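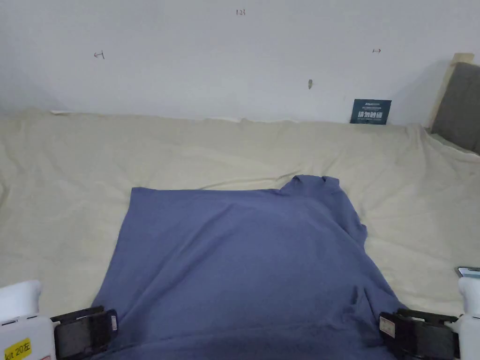 Folding knit tops so they don't go baggy at the neck

Posted by Yevdokiia Levchenko

I have a lot of soft long-sleeved tops and fold them on the bed, on top of the cover. However carefully I start, the collar ends up bunched to one side and the sleeves slide about. By the time they reach the drawer they look slept in. Is there a better way to do it, or should I give up and hang them?

2 replies

Raghda Awwad

Don't hang them, knits drop at the shoulders. Pull the cover tight first – any ripples underneath go straight into the top. Lay it face down, smooth from the collar to the hem with a flat hand, then fold each side in with its sleeve laid back down the body. Fold in 3 from the hem.
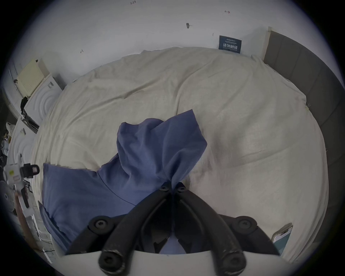
Try not to pick it up by a pinch in the middle. Soft cotton twists when you do that and you have to flatten it all over again. Slide both hands underneath and move it flat. I've done mine this way since I moved to Grornano, where I've one drawer for everything, and they come out fine for work.

drero28

i just roll mine. takes two seconds and you can see them all in the drawer. bit creased round the neck but it drops out once you've had it on a while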